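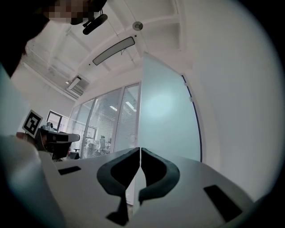
What should be surveyed first when an office ceiling is going to be altered?
The level of the lowest fixed thing above the panels. Everything else in the design depends on that one height, and it is usually the measurement missing from the drawings.

Ceiling survey before office refit
Speaker notes, Dekville session, 1/30/23
Handouts at the door. Questions at the end of each part, not during.

PART A. TERMS

Start with the words, as the trades use them differently and half the disputes on the Redthorpe job came from that.

Ceiling height: finished floor to the underside of the finished ceiling. If the carpet is coming up, say which floor finish the height was taken from.

Soffit: the underside of the slab or deck. Painters sometimes say soffit for any downward-facing surface. In a survey, keep it for the structure.

Plenum: the space between the two. On some floors it is used for return air, on others it only holds ducts and cable. Find out which before writing anything about cable jackets or open gaps. If it carries return air, the rules on what may be left up there are stricter. Read the local code and do not rely on what the last job did.

Beam: a structural member. Bulkhead: a boxed-down section that may or may not have a beam in it. From the floor they look the same once painted white. A survey that writes "beam" for everything is no use to the engineer.

Panel and frame: the panel is the removable part, the frame is what carries it. I will say panel all the way through. Tile means the same thing in most catalogs.

Opening slide for this part is a white office ceiling with recessed beams and panel frames. Ask the room what they would write down first. Usual answers are the lights and the color. Give them a minute, then go to Part B.

PART B. ORDER OF WORK

Walk the floor with nothing in hand. Look for stains, sagging panels, panels of a different white, patched corners. Different white generally means a replacement, and a replacement often marks a leak or an access point someone uses regularly.

Fix a datum. Laser level on a tripod, line around the columns at a convenient height, pencil ticks on masking tape and not on the paint. All heights are read up from this line. Do not read from the floor. Office floors wander more than people expect, raised access floors especially.

Grid reference. Letters one way, numbers the other, from the structural columns. If the panel frames run at an angle to the columns, keep the column grid anyway and note the angle once on the cover sheet. At Redthorpe the first surveyor set up a second grid to follow the frames and the two were mixed on the same sheet. The lighting layout had to be drawn again.

Heights. Take the finished ceiling at each grid crossing, then at the underside of every beam or bulkhead. Where the ceiling steps, take both levels on the same line.

Open up. One panel per bay at minimum, plus one beside every bulkhead and one under every piece of equipment shown on the mechanical drawings. Two hands, lift, tilt, rest it on the neighboring frame. Never slide a panel across a sprinkler head. Gloves, goggles, and a dust mask rated for the work. If the building is old enough for asbestos to be a question, nothing gets lifted until the test report is in hand.

Record what is above: depth to soffit, ducts and their lowest point, pipe, cable tray, loose cable, hangers, fire stopping at walls.

Close up. Every panel back in the opening it came from, same way round. Cut edges do not swap.

PAUSE. Questions on Parts A and B.

PART C. REDTHORPE FIGURES

Go slowly here, people copy these down.

Floor area surveyed: 3,283 square feet, single story, open plan with a strip of small rooms along one side.

Panels lifted: 218. That is far more than the minimum and the reason is the mechanical drawings, which showed a duct run on the wrong side of the main bulkhead. Once the first bay disagreed with the drawing we stopped trusting the sheet and opened everything on the route.

Condition of the panels lifted was recorded in three classes. Sound: goes back and can be reused. Marked: goes back, not to be reused in view. Broken: replaced on the day from stock. The marked class caused the argument. Bendach, who had the ceiling contract, priced it as reuse. Our sheet said not in view. Both readings were possible from the wording. We now write "store rooms only" in full.

Stock held on site for replacements: 200 panels. Too many. They sat on end against a wall for the length of the job and the lower ones took a bow. Panels are stored flat, in the carton, off the floor, in the room they are going into, long enough to settle to its humidity. I would order a fraction of that next time and accept a second delivery.

Lowest fixed object: a drain line crossing below the duct, close to the small rooms. This set the ceiling level for the whole floor. The architect had drawn the new ceiling higher. Found late in October, after the light fittings were ordered. The fittings were a recessed type and did not clear the pipe even after the layout was moved.

Cost of that is not in these notes. If asked, say it was shared.

PART D. LIGHT, SOUND, AIR

Keep this part short. It overruns.

Light. A white ceiling is part of the lighting design. If the fittings throw any light upward, the reflectance of the panels and of the beam sides matters. Beam sides get forgotten. They are painted by a different crew, on a different day, from a different can. Specify one white by its code, one sheen, and flat for preference. Any sheen on a long beam face will show every roller lap when light comes along it from a window.

Recessed bays make shadow lines. A fitting set close to a beam lights one face hard and leaves the far side dull. Center the fitting in the bay or accept the dull side and do not put desks under it.

Sound. Panels are rated for absorption and for blocking sound from room to room. These are separate ratings and a panel good at one is often poor at the other. Open plan wants the first. The strip of small rooms wants the second, and wants the walls taken up to the slab as well if people will be discussing anything private. If walls stop at the ceiling, voices go over the top. No panel fully cures that.

Painting old absorbent panels with ordinary roller paint fills the surface and most of the benefit is gone. It keeps being proposed as a saving.

Air. Mark every supply and return. Check that partitions in the new layout do not cut a room off from its return. Mughal, the air balancing firm on our job, asked for this on a separate sheet with nothing else on it, and I agree with them. Rebalance after the panels are all back. Readings taken with open panels mean nothing.

PART E. RECORD SHEETS

Sheet numbering as in the handout. Cover sheet has the datum, its height above the floor finish, the frame angle if there is one, and the date. One sheet per bay. Sketch on the left, heights on the right, notes underneath. Pencil. Photographs listed by bay letter and number, with the direction faced.

Photographs: keep them as support to the sketch. Wide lenses bend straight beams and will make a level ceiling look bowed. Do not scale from them. If a sag is suspected, put the laser on it and write down the number.

Write "not seen" where something was not seen. Do not leave the box blank. A blank gets read as clear. The 2 blanks on the Redthorpe sheets were both in the bay with the drain line.

Units in feet and inches on the sketch, decimals nowhere. One person reads, one person writes, the writer reads it back.

Copy the sheets before leaving the building.

PART F. COMMON FAULTS

Read the list, expand only if there is time.

Heights taken from carpet, then carpet removed.
Bulkhead written down as beam.
Hangers fixed to ductwork. Report it, it has to be corrected before new load goes on.
Sprinkler heads not shown on the survey.
Access panels under valves covered by the new layout.
Cut panels at the perimeter too narrow to sit properly. Shift the layout by half a panel and check both sides.
Loose cable lying on the back of the panels. Someone has to own it. Get that in writing from the building before the work is priced.
Emergency lights left out of the count and found when the power was off.

Last slide is the blank sheet. Leave it up for questions. Spare handouts go back in the box with the tape and the laser, and the projector remote stays in Dekville.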